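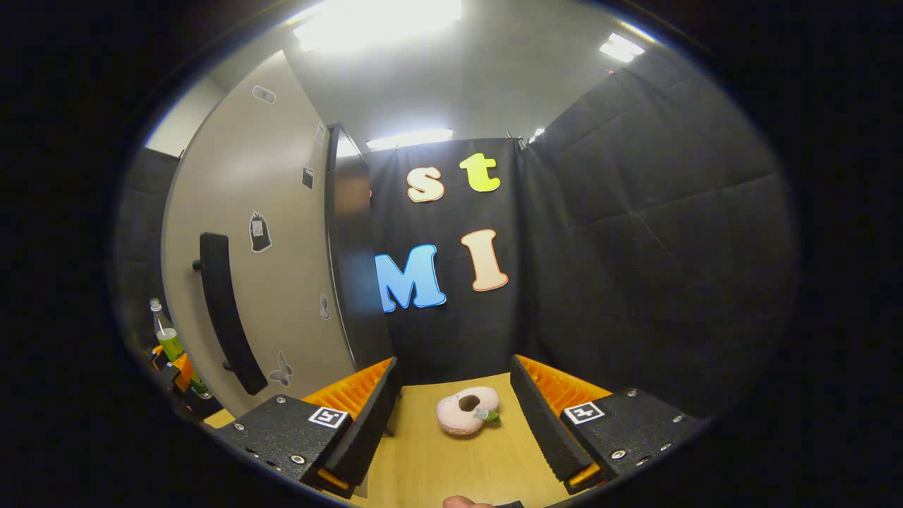

12/15/23

Glaze tests, second firing. Grodari kiln, top shelf and middle shelf only. Bottom shelf left out because the prop is cracked and I don't want it under load until the new ones come.

Left over from last time: the tin white crawled on every tile with the coarse body and on none with the smooth one. Tormod Dalen thought the glaze was going on too thick. I thought it was dust on the bisque. We agreed to change one thing at a time, so this firing keeps the thickness as it was and all the tiles were sponged and left to dry overnight before dipping.

Bodies used:
Coarse: Flusberg buff, the bag opened in March. A bit stiff now, needed water and a long wedge.
Smooth: Hedlund white, fresh bag.
Both bisqued to 966.

Glaze batch is 800 g dry, sieved twice. First sieving left a lot of grey grit on the mesh, which I think is the old whiting. Threw it out and weighed a new lot. If anyone has used the whiting from the tub by the sink, please sieve whatever you made with it. I've put tape over the lid.

Water: added until it ran off the stick in a steady line and then stopped. I know this isn't a measurement. The hydrometer is still missing and the one in the drawer sticks to the side of the jar. Dip was a count of 3 for all tiles, held with the tongs at the top corner, edges wiped after.

Schedule as programmed:
Slow to 900, no hold.
Then full rate to top temperature, same as the first firing.
Short soak at the top.
Off, lid shut, no peeking.

The controller lost its program when the power was switched off at the wall, so I had to key it in again from the sheet. Checked it against the sheet once through before pressing start. Please leave the wall switch alone, the isolator on the kiln itself is enough.

Results

Smooth body: all fine. Even white, slightly warm where it's thick along the lower edge. A few pinholes on the tile nearest the element but they don't catch a fingernail. Same as last time in other words.

Coarse body: still crawling, but less of it. The sponged tiles have it only at the edges and along the scratched number on the back. Last time there were bare patches in the middle of the face. So the dust was some of it. I don't think it was all of it.

Tormod had a look and pointed out that the bare edges are where I wiped them, and that wiping pushes the glaze up into a ridge. Broke one to see. The ridge is there, and the glaze next to it has pulled back from the clay. He is probably right about the thickness then, at least at the edges. I still want to see it with a thinner coat before I write it down as settled.

Also noticed that the coarse tiles took much longer to lose their shine after dipping. I'd expected the opposite, as that body feels more open. It could be that the sponging left them damper than they looked. Next time they go on top of the kiln for the night and not on the windowsill, which was cold.

Iron wash over the white: only did two tiles. Brushed one looks streaky and I don't like it. The sponged-on one is better, goes a soft brown with the white breaking through. Worth another go on a curved piece. The Drornotside order is all bowls, so a flat tile doesn't tell us much anyway.

Kiln notes: upper element looks a bit saggy on the left-hand side near the join. Pinned it back -- cold, plug out. Kiln wash is flaking on the middle shelf. Scraped the worst off and put on a fresh coat, still to dry. Spy hole plug has a chip in it but seals.

For next time:
Thinner batch, let down with water from the same bucket so it's the same recipe.
Half the coarse tiles wiped at the edge, half left alone with a gap at the foot.
Dry them properly.
Two small bowls in the coarse body with the sponged iron wash.
Buy a hydrometer.

Broken tile is in the tray with the rest of the set, in a bag with its number on. The other tiles are on the rack in order, left to right, coarse above and smooth underneath.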